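Electrical Basics, Unit 6: Small Enclosures
Instructor: Henrike Schmieder
Handout revised 12/21/24

Bring safety glasses and your own screwdrivers. The shop set is short two Phillips again, so label yours.

Before you start

Clear the table and wipe it down. Plastic covers scratch easily, and the smoky ones show every mark. Put the enclosure down with the stepped side toward you.

Opening the cover

Turn each corner screw a little at a time, working across the diagonal. Most of ours are held captive in the cover and will not come all the way out. Stop when they spin freely. Lift the cover straight up with both hands and lay it on a cloth, inside facing down.

Knockouts

The round outlines low on the wall are knockouts. Decide which ones you need before you touch any of them. A knockout opened by mistake has to be plugged, and I will take off 2 points for it. Support the wall from behind and tap from the outside. Trim the edge with a knife until a 20 mm gland sits flat.

Closing up

Check that the gasket lies in its groove all the way around. Start all the screws by hand, then tighten on the diagonal. If the cover rocks, take it off and look for a pinched wire.

Lab partners for Unit 6 are the same as in Unit 5, except that Nele Tiedemann moves to table four. Write-ups go in the tray by the door.
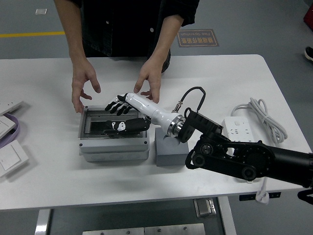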